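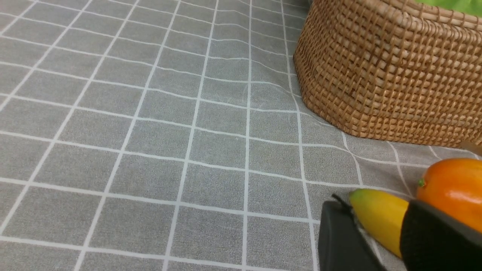
Setting a table people want to sit at
Speaker notes, Eldale village hall
23 May 2025, Silviu Avram

Start with the cloth. Hold up the folded one and shake it out over the front table (stand back from the water jug this time!). Everyone looks at the food first, but the cloth does half the work, and a plain grey with a thin white grid is the most forgiving thing I own. Crumbs vanish into it. The lines help you set things straight, and then you can be brave and put things crooked on purpose.

Don't iron it flat. I used to. A few soft wrinkles make it look as if somebody lives in the house. Ask for a show of hands: who irons? Expect laughter from the back two rows.

Baskets next, and I could talk about these all evening, so watch the clock. Woven baskets warm up a grey table straight away. Tell the Conceição story: she ran the shop at Lutumero, hung her baskets from the ceiling, and you had to point with a broom at the one you wanted. I came home with 2 and had meant to buy none.

Lining. Bright green inside tan weave, folded over the rim so that a good bit shows. It's such a cheerful thing to do with a leftover bit of cloth, and you can pull it out and wash it. Pass round the green offcuts here.

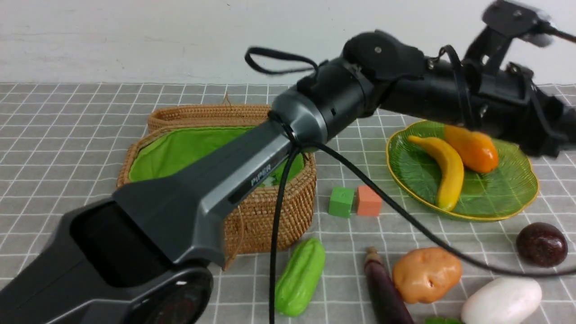

Grey grid cloth, green-lined basket and green plate, with model fruit and veg.

Now the colour echo. Green lining, green plate, and suddenly the table hangs together. You don't need a matching set, you need one colour that turns up twice. Pause and let them try it with the box of odds and ends on the side table.

Model fruit and vegetables: stick up for them! They don't bruise, they don't roll off to the compost, and you can practise an arrangement all afternoon. Mention Anca Nedelcu's display at Cidholm last August, 40 places laid and model fruit down the whole length. People did try to eat it. Even a humble potato earns its place, because a dull brown next to a bright plate makes the plate look brighter.

Leave gaps. Beginners fill every inch. Leave room for elbows, for a jug, for whoever turns up late.

Before questions: read the bit from Gran's household book, 1879 on the flyleaf, about never laying a table you are afraid to spill on. Then tea. Cloths back in the blue crate please, folded in quarters.

Last updated 23rd of the month, after the run-through
Contact: Silviu Avram, Eldale Table Talks
© Eldale Table Talks
Back to top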